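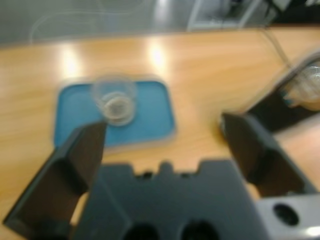
Friday, Velell fingers again

Musa and I spent the whole day on the two finger sets, and I am tired in the nicest way. The Velell pair opens good and wide over the blue tray, but I still like how gently the Curkus ones close on a thin plastic cup – we set them to 40 and I hardly dared breathe.
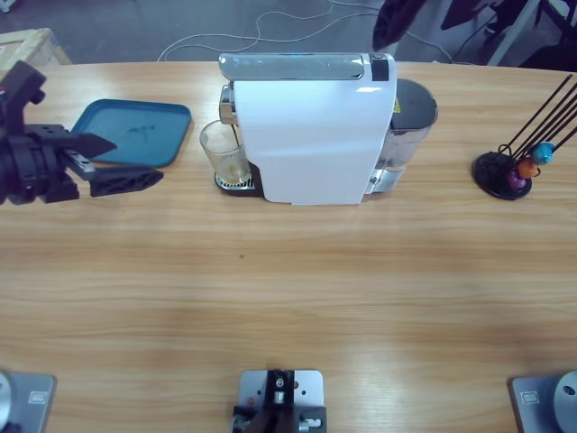 I do want to try the capsules next, small round slippery things that they are, and Musa says to start with the purple one because it hangs lowest. Tamunoemi wants 11 tries with each set, so it'll be a long Monday!

Last updated: Sep 20, 2024

Recent entries
Osaze and the wrist camera
Dreseo controller, first try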